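Ticket 441 — Second gripper loses pose during two-hand demonstrations
Project: Tirico
Opened by: Subbarao Namboodiri
Assigned to: Geetha Chettiar
Status: open
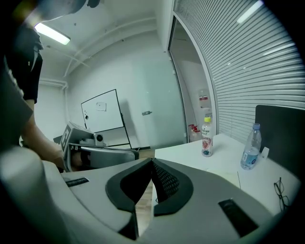
View from one gripper, with the other one held close behind it. Marker is at the left end.

Subbarao, 10:15
We are recording the towel folding task by hand, one person on each gripper. When the two grippers come near to each other, the pose of the second one jumps sideways and the demo is rejected by the Wotevov checker. Episode 317 is the worst. With one gripper alone I do not see the problem.

Geetha, 11:40
Thank you for the clear report. Could you please send me the log of 317, and tell me the exposure value? I suspect the marker is lost for a few frames and the tracker guesses — it did the same in January with the old firmware.

Subbarao, 13:05
Log is attached. Exposure was on auto. I have now fixed it at 3000 and recorded 10 new demos. Eight passed, two still jump, both at the moment when the wrist is turned toward the ceiling light.

Geetha, 14:20
That is already better. Please keep the fixed value and run the marker calibration again for both grippers. Do not delete the two bad demos, I would like to replay them on my side.

Subbarao, 16:30
Calibration is running now. I will add the new error values to this ticket.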